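6 Aufstellung und Inbetriebnahme des Tischgestells Jelline 1534

6.1 Anforderungen an den Aufstellort

Das höhenverstellbare Gestell Jelline 1534 ist für den Betrieb in trockenen, beheizten Innenräumen vorgesehen. Der Boden muss eben und tragfähig sein. Unebenheiten bis 7 mm gleichen die Stellfüße aus. Bei größeren Abweichungen ist der Boden vor der Montage auszugleichen; das Unterlegen von Karton oder Holzkeilen ist nicht zulässig.

Lange Tische sind so auszurichten, dass beide Längsseiten zugänglich bleiben. Zur Wand und zu festen Einbauten ist ein Abstand von mindestens 23 mm einzuhalten, damit sich die Platte über den gesamten Hub frei bewegen kann.
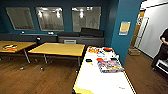 6.2 Platte auflegen und verschrauben

1. Platte mit der Oberseite nach unten auf eine weiche, saubere Unterlage legen.

2. Gestell mittig auf die Plattenunterseite setzen. Der Überstand muss an beiden Stirnseiten gleich sein.

3. Bohrpunkte durch die Langlöcher der Querträger anzeichnen.

4. Vorbohren. Bohrtiefe am Bohrer markieren; die Plattenoberseite darf nicht durchstoßen werden.

5. Schrauben aus Beutel C von Hand eindrehen, erst danach über Kreuz festziehen.

6. Gestell zu zweit aufrichten. Dabei an den Querträgern anfassen, nicht an der Platte.

Vorsicht: Quetschgefahr zwischen Hubsäule und Querträger. Beim Aufrichten keine Finger in den Spalt der Hubsäule führen.

Hinweis: Platten anderer Hersteller können verwendet werden, sofern die zulässige Plattenlast laut Typenschild nicht überschritten wird. Für Platten mit Metallkern ist der Schraubensatz 3403 erforderlich, der nicht zum Lieferumfang gehört.

6.3 Oberflächen und Reinigung vor der Erstbenutzung

Produktionsbedingt können auf beschichteten und lackierten Flächen Rückstände der Schutzfolie verbleiben. Sie werden vor der Erstbenutzung mit einem feuchten Mikrofasertuch und einem neutralen Reiniger entfernt. Scheuermittel, Aceton und Reiniger mit Chloranteil greifen die Oberfläche an. Zur Kontrolle die Fläche flach gegen das Licht betrachten. Feine Streifen sind auf hellen, glatten Flächen vor allem im Bereich von Lichtreflexen zu erkennen. 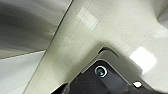 Verbleiben nach dem Abwischen Klebstoffreste, den Vorgang mit handwarmem Wasser wiederholen und die Fläche anschließend trocken nachreiben. Fugen und Kanten gesondert auswischen. Stehendes Wasser an der Plattenkante ist sofort aufzunehmen, da die Trägerplatte sonst quellen kann. Schäden durch eingedrungene Feuchtigkeit sind von der Gewährleistung ausgeschlossen.

6.4 Elektrischer Anschluss

1. Steuergerät Kancombe in die Halteschiene an der Plattenunterseite einschieben, bis es hörbar einrastet.

2. Motorkabel in die Buchsen M1 und M2 stecken. Die Zuordnung ist beliebig.

3. Handschalter an die Buchse HS anschließen.

4. Kabel mit den beiliegenden Klemmen befestigen. Im Bereich der Hubsäulen eine Schlaufe vorsehen, die den vollen Hub zulässt.

5. Netzstecker einstecken. Die Anzeige am Handschalter zeigt zwei waagerechte Striche.

Vorsicht: Das Steuergerät darf nicht geöffnet werden. Bei beschädigter Netzleitung das Gerät außer Betrieb nehmen.

6.5 Referenzfahrt

Vor der ersten Benutzung und nach jeder Unterbrechung der Stromversorgung ist eine Referenzfahrt durchzuführen.

1. Fahrbereich unter und über dem Tisch freiräumen.

2. Taste AB drücken und halten, bis die Platte die unterste Stellung erreicht hat.

3. Taste loslassen und erneut 7 Sekunden lang drücken. Die Platte senkt sich geringfügig und fährt anschließend ein kurzes Stück nach oben.

4. Ausrichtung der Platte mit einer Wasserwaage prüfen, in Längs- und in Querrichtung. Die Wasserwaage auf die freie Plattenfläche legen. Auflagen und Kantenprofile verfälschen die Messung.

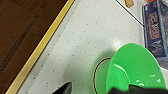 5. Abweichungen über die Stellfüße ausgleichen, Kontermuttern festziehen und die Messung wiederholen.

6.6 Fehlermeldungen

E01: Motor 1 nicht erkannt. Stecker an M1 prüfen.
E02: Motor 2 nicht erkannt. Stecker an M2 prüfen.
E07: Überlast. Platte entlasten und 23 Minuten warten.
E11: Schieflage. Referenzfahrt nach Abschnitt 6.5 wiederholen.

Tritt eine Meldung nach der Referenzfahrt erneut auf, Netzstecker ziehen und den Montes-Kundendienst verständigen. Die Seriennummer befindet sich auf der Unterseite des Steuergeräts.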